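Trade > Surfaces > Interviews
Last updated: May

Sealing stone worktops: the view from Lellden

Lellden treats natural stone for kitchen fitters and sends out 32 technicians from its yard. Its workshop manager says most call-outs concern etching, which customers report as staining.

"A stain is something in the stone. An etch is damage to the surface," he says. "Sealer deals with the first and does nothing for the second."

The firm tests each slab with a water drop before treatment. If the patch darkens within four minutes, the slab is sealed – twice, if it darkens within one. Last year it logged 1316 slabs, of which 1121 needed at least one coat. Polishing stops at 4000 grit.

He is cautious about pale veined tops. "People choose them from a sample the size of a tile. Ask to see the full run."
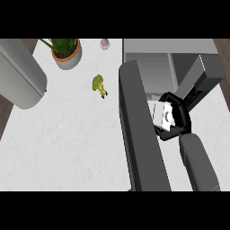
Aftercare

Lellden advises a damp cloth and neutral soap. "No vinegar, no limescale spray," he says. "Repeat the drop test every spring and reseal if it fails."

Filed under: Stone & Worktops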